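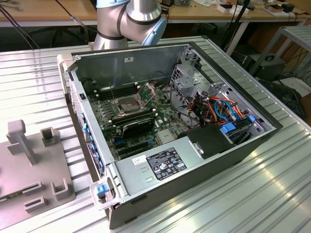 A desktop tower with its side panel off and the processor socket empty.

Asuka Nishimura has been fixing other people's computers for nine years, and she would like them to stop apologizing for the dust.

"They come in like they're at the dentist," she says, pouring tea into a mug that says Petridis Office Supply. "I don't care about the dust. I care that you waited until December to tell me it was making a noise."

Her shop, Nastura, has two benches and a bell on the door that she regrets. Most of the trade is laptops now. Towers she calls "the good patients," and she'll quote you a lower price for one without being asked.

Does she ever tell people to just buy a new machine?

"Sure. They hate it. One guy got three opinions and came back to me because mine was the shortest."

Her own computer, it must be said, takes four minutes to start. She knows what's wrong with it. "I'd have to book myself in," she says, and goes to answer the bell.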